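Delivery robot trial halted after steering fault

Hidix has stopped its sidewalk and street delivery trial in Markau after one of its robots lost steering and rolled on for 43 metres before a remote operator could bring it to a halt.

The company said the fault happened on Wednesday afternoon on a residential street. Nobody was hurt and no property was damaged.

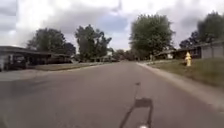 A street in the Markau trial area, seen from a Hidix robot. Photo: Hidix

According to a statement from Hidix, the robot's steering controller stopped answering commands after a loose connector cut its power. The backup brake should have come on within 2 seconds. It took 7.

Robots in the trial travel on the road where there is no continuous sidewalk, and keep to low speed. They have made 900 trips since the program began in December.

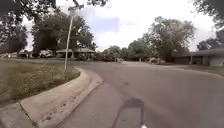

The robot's shadow on the road at a bend in the trial area. Photo: Hidix

The steering unit is made by Shahbazi, which has asked for the part to be returned for testing. Hidix said it would check the same connector on every robot in its fleet and change the brake software so that it no longer waits for a second signal from the controller.

The municipality has asked for a written report before the robots go back on the road. Residents waiting for parcels will have them brought by van at no extra charge.
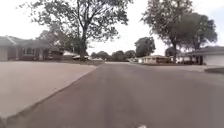

What happens next

Esel, the engineering firm that approved the robots for street use, will repeat the braking tests on a closed lot. Hidix has not set a restart date.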